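Foro > Pinzas y efectores > Averías
Tema: La pinza pierde fuerza y los tubos blandos se escurren

jdyook
Tengo dos pinzas Zikau de mano. Con objetos rígidos van bien. Con tubos de pasta de dientes, una de ellas cierra, aguanta unos segundos y el tubo se resbala hacia abajo. El registro da el error 613, que en el manual sale como «par fuera de rango». Lleva unos 3000 ciclos. ¿Motor o mecánica?

alina_ardeleanu
Mecánica casi seguro. Revisa los insertos roscados de los brazos. Si uno gira dentro del plástico, el dedo cede y el par se dispara al compensar.

Yaw S.
No estoy de acuerdo. El 613 me salió 3 veces y siempre fue el controlador Hidell, que se calienta y recorta corriente. Cambiar tornillos no me arregló nada.

alina_ardeleanu
Si fuera el controlador fallaría también con los rígidos, y dice que no.

Yaw S.
Con un rígido no hace falta sostener el par tanto tiempo. Que mida la corriente antes de desmontar.

jdyook
Medida el domingo: estable. Los insertos no giran. Limpié las almohadillas con alcohol y mejoró algo – no del todo. Ahora sospecho del límite de par, que subí yo mismo en abril. El tubo se estrecha entre los dedos y se arruga justo donde apoyan.

Ojo también con la seguridad: con el límite subido, el paro por atrapamiento tarda más en saltar. Ya me pillé un dedo. Lo bajo hoy y pongo el agarre tal como lo tenía: 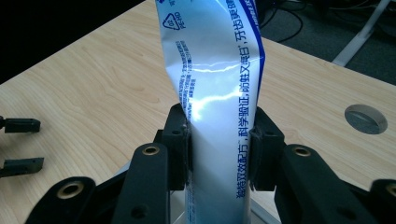 Ha-rang Jeon
Baja el límite antes de seguir probando, y comprueba el paro con un taco de espuma, nunca con la mano. Luego cambia las almohadillas, que con 3000 ciclos ya toca.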